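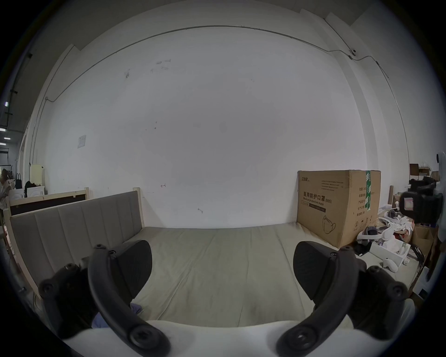 Figure 3. Bed-making station, seen from the hand-held gripper. The mattress is bare and the right-hand side is still cluttered.

4. Household chore trials

4.1 Task selection

We chose chores by asking people what they would hand over first. Ama Sarpong and Obed Yakubu interviewed residents and shop staff in Uvadbridge and kept a running list of the jobs that came up. Cooking was named often but left out, as it combines too many separate skills to score as one task. The final set has four chores: clearing a bed, spreading a fitted sheet, folding towels and restocking a low shelf. The first two share the bed-making station (Figure 3). The other two were run at a bench and are described in Section 4.4.

Clearing a bed sounds like the easy half of making one. In our trials it took more planning than any other chore. A bed collects things that have nothing in common. At the station there is a large brown carton of N95 protective masks beside the mattress, with headset straps, packaging, an open product box and a white controller to the right of it, the controller lying right on the bed's edge. Each of these needs a different grasp, and some are too big for the fingers to close on at all. A person deals with the carton by pushing it with a hip or both forearms. A single two-finger gripper has no equivalent move, and our policy had to learn to nudge from a low contact point.

4.2 Demonstrations and training

Demonstrations were recorded with the hand-held gripper, which has the same finger shape as the one on the arm. The operator holds it and does the chore at normal speed. We collected 2000 demonstrations across the four chores and discarded none for being slow or clumsy, provided the chore was finished. Earlier work by our group filtered heavily for smooth motion, and the resulting policies did poorly once they had made a small mistake. Clumsy demonstrations contain recoveries, and we wanted those in the data.

The policy takes the wrist view and the finger opening as input and predicts a short sequence of poses. We call it Idilis. The comparison system, Shirima, uses the same network but is trained on each chore separately. Both ran on the same arm with the same speed limit. Neither was told the names or positions of objects.

The wrist view has limits that matter for chores. When the fingers are near the mattress, they hide much of what is between them, and the operator or the policy has to remember what was there a moment ago. Plain surfaces are a second problem. A large white wall or a beige mattress offers little to track, and pose estimates drifted most when one of these filled the view. Scuffs, marks and the channel stitching on a headboard gave the tracker something to hold on to. We did not add printed markers to the station, as few people would accept them in a bedroom.

4.3 Results for the bed chores

Abena Tetteh scored the clearing and sheet trials from video without knowing which system was running. A clearing trial counted as a success if every loose item ended up off the mattress and nothing was dropped on the floor. A sheet trial counted if all four corners were seated and stayed put when the middle was pressed.

Of 519 clearing trials with Idilis, 241 were successful. Dropped items made up the largest share of the failures, and straps were the worst of them. A strap hangs below the fingers after it is picked up, catches on its neighbours and drags them along. The policy seldom noticed. Boxes with stiff sides were handled well, including boxes in colours and sizes that were not in the training data.

The sheet was much harder. Idilis completed 47 trials, nearly all of them with a sheet one size too large for the mattress. With a sheet that fitted properly, the arm could seat the first two corners but pulled one loose while working on the third. Shirima showed the same pattern. Cecilia Agbenyega tried the chore herself using one hand-held gripper and found the fourth corner close to impossible without kneeling on the mattress, so we do not read this result as a failure of learning alone. It is partly a two-handed job given to one hand.

Neither system damaged furniture. The upholstered panel at the head of the bed was touched often, usually while the arm was reaching for the corner nearest to it, and contact forces stayed under the limit set before the trials.

Setting up took longer than we had planned for. Between trials a member of the team had to put the items back, and two people placing the same things on a bed will place them differently. After the first week, Afia Agbenyega wrote a placement sheet and everyone worked from it. Results from before that change are reported separately in the Bostolel appendix, along with the raw scores.

For a household, a clearing system that fails more than half the time is not yet worth having. Someone still has to watch it and pick up the straps. We would put box handling on its own much closer to use, in a stockroom for instance, where the items are stiff and the same few shapes come back every day. Two-armed sheet trials are planned for September.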